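**Automation Working Group: Autumn Update**

Members continue to ask when robots will be ready for everyday chores at home and on the shop floor. The position of the Working Group, chaired by Annick Bouvier, is that handling single parts at a table is a sensible first test. Laundry and dishes remain a much harder matter.
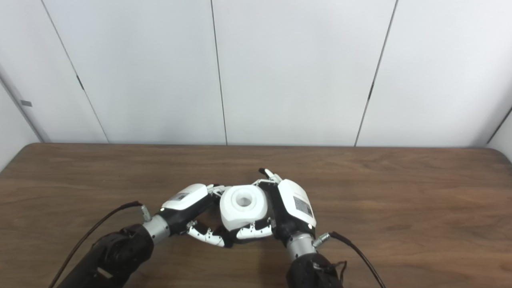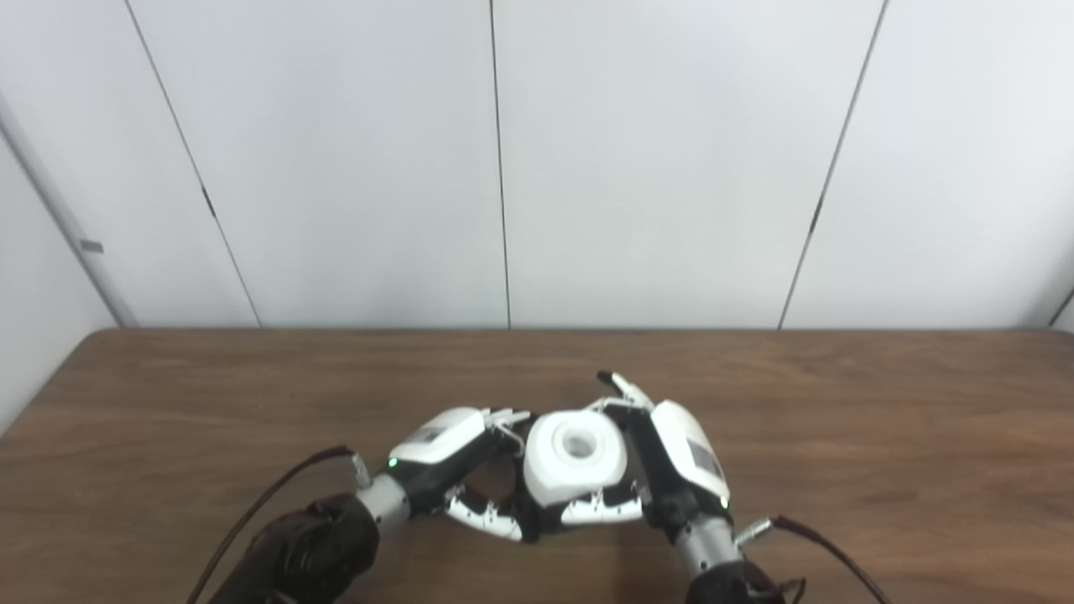
Two hands on a white piece in both views.

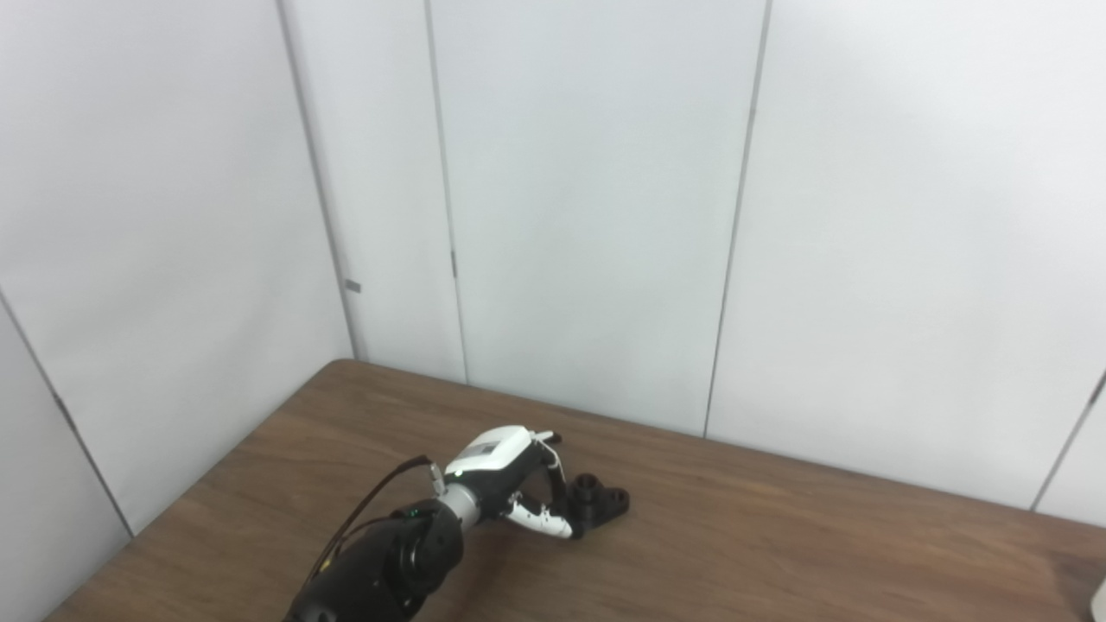 Alžběta Ďurica will present the Udach report on household tasks to members in May. The report covers 30 chores, of which the authors consider 4 suitable for machines at present. Member firms wishing to propose a shop-floor task for the next edition should write to the Idolgate office.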